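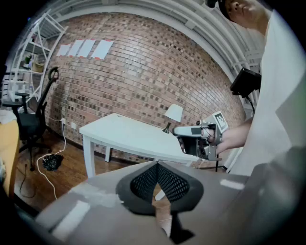 The desk corner, with my four sheets of paper taped up on the brick.

Search this site Go

Welcome to the studio gallery! I moved into Tallside in September and I'm still a little in love with that wall — all those bricks, pale tan through deep reddish-brown, with the dark ones scattered wherever they please. The white desk came from Edith Lozano, and the little lamp was my one splurge. I keep meaning to straighten the papers (Boris says leave them, he likes the tilt). A second plant for the shelves is next on my list, and maybe a rug!

Contact | © Yesenia Agudelo | Back to top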